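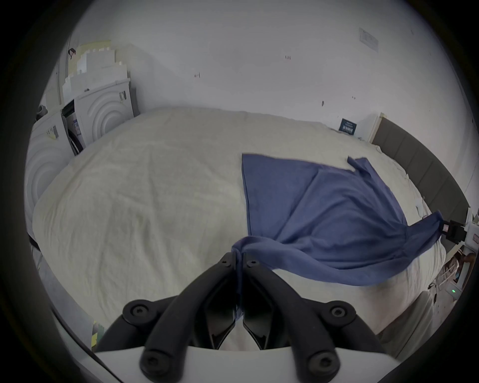

Issue 33 | Page 10

**Two Hands on the Cloth**

*Gandham's hand-held gripper kit is sold in pairs, and fabric is the job that shows what a pair can do.*

A block on a tabletop keeps its shape when it is picked up. A garment does not, and most of the difficulty in laundry automation follows from that. Pull one corner and a sleeve goes under the body. Pull two and the middle sags between them.

Gandham sells the Plustwood as a way to record how people deal with this. The kit contains two hand-held grippers, a camera mount for each, a charging base and a license for Mindinlow, the software that lines up the recordings. The operator works with a gripper in each hand. The files go to whoever is training the arm.

Each gripper has two curved black fingers on a white housing. The fingers close to a narrow tip, and that suits hems and edges. A blunt pad takes up several layers at once; a tip can be set on a single corner. The cost is holding area. On heavier cloth, our review pair had to be closed with more force than we liked, and the operator's forearms were tired after an hour.

We used the kit over most of August, with bed-height surfaces for all of the cloth work. A bed gives more room than a bench and lets a garment be drawn out to full width, but the surface moves. When the tips press down to get under a layer, the sheet tends to come up with it. Operators learned to approach at a low angle and slide the lower finger in. The printed guide covers this in one sentence and should give it a page. 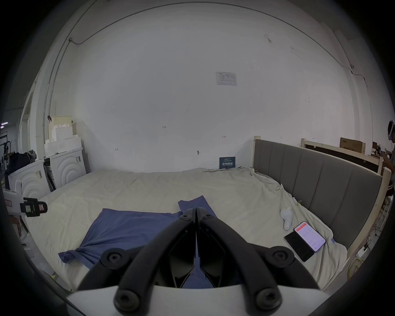 Recording is simple once the pair is synced. Mindinlow starts both grippers from a phone, marks each attempt and flags any in which the two clocks drift apart. Of 2,266 attempts we logged, roughly a tenth were flagged, nearly all of them from sessions started before the second gripper had finished booting. A status light on the handle would fix that. At present the operator has to check the phone.

Oldřich Bednárik, who runs fabric handling trials at the integrator Ding, has used the Plustwood for longer than we have. He starts each garment in a random heap and allows no smoothing by hand.

"If you lay it out neatly first, the arm learns to deal with neat shirts," he said. "It will never be given one."

His other advice concerns the pivot bolts. They loosen with daily use, and a finger with play in it records a grip width that is slightly wrong. Ding checks them every Wednesday. We found movement in one finger after 2 weeks and tightened it with the supplied key.

Gandham offers a service plan that covers finger replacement and recalibration by mail. Single grippers are not sold, and a lost one means buying another pair. For shops that handle only rigid parts, the kit is more than the work requires. For cloth, we would order it again, with a spare set of fingers.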